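Storage notes: open bins for mixed small items
From the Clarnitthorpe workroom newsletter, January

Most of the queries sent in since the last issue concern the same subject, namely what to do with small things that belong to no obvious category. These notes set out the method now used at Clarnitthorpe for the open grey bins, and the reasons for two changes to it.

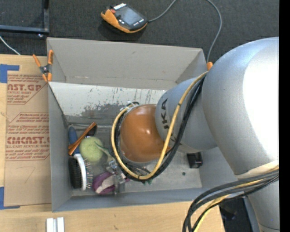
An open rectangular bin suits mixed small items better than a drawer or a lidded box. The contents can be seen from above without handling, and an item can be lifted straight out. The disadvantage is that anything can be dropped into it, and usually is. A bin that starts the month with one class of object will finish it with several, and the time taken to find a given item rises with the number of layers above it.

Depth of fill

The working rule is one layer where possible and two at most. When a third layer forms, the lowest items are no longer visible and people begin to stir the contents, which moves small pieces into the corners and under larger ones. Jacqueline Lecomte kept a record of retrievals over 14 working sessions and logged 349 of them. Of these, 116 involved moving at least one other item before the wanted one could be taken. Nearly all of those came from bins filled beyond the second layer. Bins kept to a single layer produced very few.

The record did not separate soft items from hard ones, and it should have done. A repeat is planned using the same sheet with an added column.

Round and soft items

Balls are awkward in a flat-bottomed bin. A smooth ball rolls to the lowest point or to a wall and stays there, often in a corner where fingers have little room. A fuzzy ball moves less readily and tends to stay where it is put, especially against other things. Either may sit at the middle of a pile, but should not be placed beneath flat or heavy items. Soft pieces recover their shape if the load is removed soon, and less well after several weeks.

Where a bin must hold both kinds, put the hard items in first and the soft ones last. This order was reversed in the earlier notes. The earlier advice assumed that soft items would act as padding for the rest, but in use they were simply compressed, and were then overlooked when the bin was emptied.

Strands and trailing parts

Anything long and thin should be coiled and held with a tie before it goes into a bin. A loose strand will pass over and under its neighbours, so that lifting one item brings up two or three. If the strand is attached to something and cannot be coiled, lay it along the wall of the bin with the free end uppermost.

Do not pull a strand that has caught. Lift the item resting on it, move the strand aside, and replace the item. Pulling tightens whatever has looped and may mark softer materials.

Distribution within the bin

Contents tend to collect on the side nearest the person filling the bin. One half is then crowded while the other carries very little, and the layer count on the crowded side goes up although the bin as a whole has room to spare. Spread the items by hand once the bin is loaded. Leave a clear margin along one wall, wide enough for a hand or a tool to reach the floor of the bin. The margin should be on the same side in every bin on a given table.

Do not shake the bin to level it. Shaking sorts the contents by size and takes the smallest pieces to the bottom.

Colour

A grey interior gives fair contrast with most coloured items. Purple and light green both show up clearly at normal bench lighting. Dark grey and black items do not, and thin dark pieces are the most frequently missed when a bin is checked by eye. These are better kept in a separate shallow tray with a pale liner. Amrit Lévesque has tested white card and unbleached cotton for this purpose and prefers the card, as it can be wiped and does not snag.

Position on the table

Set the bin flat on the tabletop with no part of its base over the edge. A light wooden top shows dropped items well. A dark carpet with a fine weave does not, and anything small that leaves the table should be looked for at once with a torch held close to the floor, so that the item throws a shadow. Sweep the beam in parallel passes and work outwards from the table.

Labels

Labels go on the outside of the short wall. They should state the class of item and the date of the last clear-out, and nothing else. The Mustevico code sheets used in previous years are withdrawn. Existing codes may stay in place until the bin is next emptied, when the label should be replaced. Bins that came over from the Lusov store have their labels on the long wall and should be changed at the same time.

Clear-out interval

Empty each bin fully every 3 months. Wipe the floor and the corners, let the bin dry, and return only items that match the label. Anything else goes into the sorting crate beside the Pons shelving.

Completed retrieval sheets and corrections to these notes should go to Jacqueline Lecomte before the next issue is set.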